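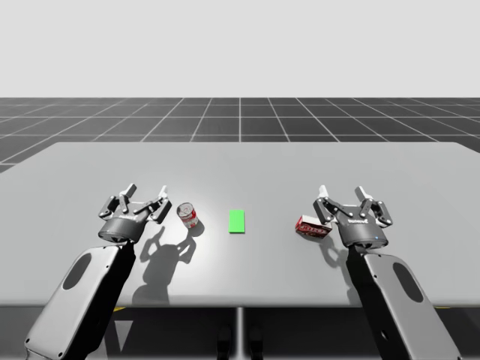 Cuaderno del taller, junio, las cuatro y pico de la tarde

Retomo donde lo dejamos antes de los exámenes. La tarea del proyecto de clase sigue siendo la misma: el brazo izquierdo lleva la lata al rectángulo verde, la suelta y se aparta, y luego el derecho hace lo propio con la caja roja. Parece poca cosa y nos ha dado un trimestre entero de conversación, que también es bonito.

Hoy he vuelto a cargar la mesa en el simulador, con las dos pinzas abiertas y los objetos cada uno hacia su lado. La caja la he puesto tumbada y un poco girada, como pidió el grupo de Sedau, para que nadie se acostumbre a agarrarla siempre recta. Queda casi tocando el dedo de la pinza derecha – quizá demasiado cerca, habrá que probar a separarla.

De la tanda anterior: 94 intentos, 12 con la lata volcada. Casi todos los vuelcos vienen del mismo sitio, la pinza baja antes de terminar de centrarse. Propongo partir ese movimiento en 2 tramos y mirar qué pasa, con calma y con merienda.

El registro completo va por 3.058 líneas y está en la carpeta Gridov; por favor, no lo abráis con la hoja de cálculo, que nos cambia las comas.

Pendiente para la muestra de Flivelham: decidir quién explica el turno entre brazos, repasar el cartel y preguntar en Ramasamy si nos prestan otra vez la pantalla grande.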